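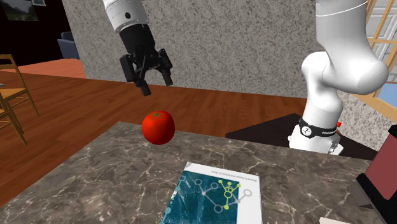

Replacement Monitor Board for Orkow Cabinets Now Shipping

2019-05-08

Gurik has started shipping its replacement deflection board for the Orkow vector monitor, the 19-inch color tube used in several cockpit and upright cabinets of the early 1980s. The first run is 400 boards, and 211 of those were already spoken for by people on the waiting list that opened in October.

The board drops into the original chassis and uses the stock connectors. No cutting or drilling is needed, but the two large transistors on the frame have to be moved over from the old board. Owners who have lost theirs can order a set separately.

Gurik says the new design runs with a lower supply voltage on the low-brightness sections, where the original boards usually burned. It also adds a spot killer light that can be seen from the back door of the cabinet, and a fuse on each leg of the input.
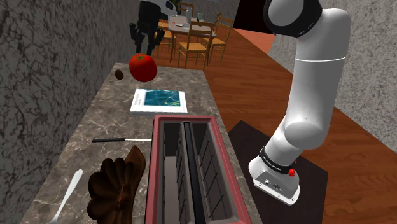

The price is 369 dollars assembled and tested. A bare board with a parts list will follow later in the year - no price has been set for that version. Each assembled board comes with a printed setup sheet covering the size, centering and linearity adjustments.

Tikkanen, which rebuilds high voltage cages for the same monitor, has confirmed that its units work with the new board. The older Enard cages do too, but they need a jumper moved first. The setup sheet shows which one. 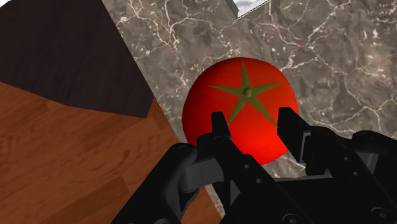 Orders are limited to five boards per customer until the first run is gone. Boards bought for resale are handled on a separate list, and arcade operators should write to the sales address before ordering.

A second run is planned once the remaining boards are sold. Gurik is also looking at a version for the black and white Orkow tube, which has a different yoke and a smaller chassis. Work on that one has not gone past a prototype.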